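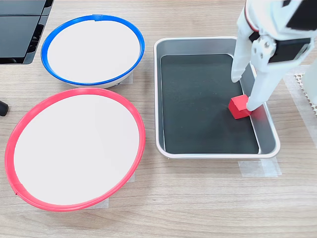 Last edited: a Clodcombe evening in May, typos still in

The Clutanik Run

Missed the 9 o'clock ferry. Of course. Ayanda Msimang stood on the slip with one bag and the fiddle case and watched the lights go out past the breakwater, small, then smaller.

Next boat, morning.

She went back up the hill. Clodcombe closed early. Chip shop dark, the bank dark, one window over Oddsson's with a lamp in it. She knocked. Why not. She owed him money anyway.

"You," he said, through the door.

"Me."

"Got it?"

"Some."

Bolts. Three of them, slow. He was older. Everyone was, she guessed, but he had gone at it hard, the neck all cord, the sweater hanging. He put the kettle on without asking and cleared a stack of tide tables off the other chair.

She counted it out. Forty-seven. He looked at it like it was a dead bird.

"It was three thousand, Ayanda."

"I know what it was."

"For a boat."

"I know what it was for."

The Zolus. Twenty-six feet, green once. She'd had it one summer. Ran mail and onions out to Clutanik and back, slept on the sacks, and then October, the wrong side of the rocks, and no more Zolus. She swam. Nobody else aboard, thank God. She left on the bus the next day with wet shoes and never wrote him. Eleven years of not writing, it gets to be a thing you carry, heavier then the letter would of been.

The kettle went. He let it scream a while.

"They found the bell," he said.

"What?"

"Diver did. Spring before last." He went in the back and she heard drawers, swearing, something fall. Came out with it in a dish towel. Green crust all over, the clapper gone. You could read the number with your thumb, 1566, the one they'd stamped when she was registered. Ayanda had polished that number every week. She used to say it out loud on the radio, fifteen sixty-six outbound, fifteen sixty-six, and his voice would come back, go on then.

She held it. Didn't trust herself to talk.

"I thought you were dead, that first week," Oddsson said. "Then the bus driver said no, she's alive, she had a sandwich."

"It was egg."

"I didn't care about the boat."

"You just said three thousand."

"Well. I cared some."

He poured. Too strong, no milk, same cups. Wind getting up outside, the halyards starting to slap down in the harbor. He pushed the money back over to her side, all of it, coins too.

"What's in the case," he said.

"Fiddle."

"You any good?"

"No."

"Go on then," he said.

She undid the latches.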